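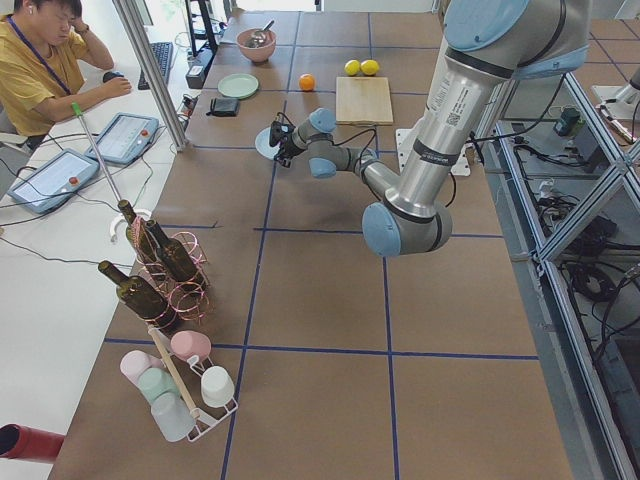 The arm over a light blue plate, with the bottles and cups in their racks on the left.

Workshop tips: sharing a table with a robot arm

We are a small workshop at Pelby, and part of our daily work is now done by an arm. People ask me what changed for us. Mostly it is the small habits, so I write them down.

Cover the table with brown paper and mark it in large squares with dark tape. Then you can say "the plate goes one square to the left" and everybody understands. Change the paper when it starts to lift at the corners.

Keep the teach pendant where your hand can find it without looking. Noreen Brennan keeps hers at the same side as her coffee -- I do not recommend the coffee, but the side is good.

Lay bottles and cups in racks. A round thing that rolls will stop the work for longer than you think. We lost 40 minutes to one lemon in February.

Do not wear a lanyard loose when you lean over the table. Put it inside the shirt.

The job itself is different too. Before, Rimantas Jaunzems was on his feet all the shift and his back was tired. Now he sits more, and it is the eyes and the neck that complain. We agreed on a change of place every three hours, and he would like it to be shorter.

Ask the people who sorted by hand before you plan the squares. Oanh Phí moved our cup rack on her first day with the arm, and it has stayed there.

Next time I will write about cables on the floor.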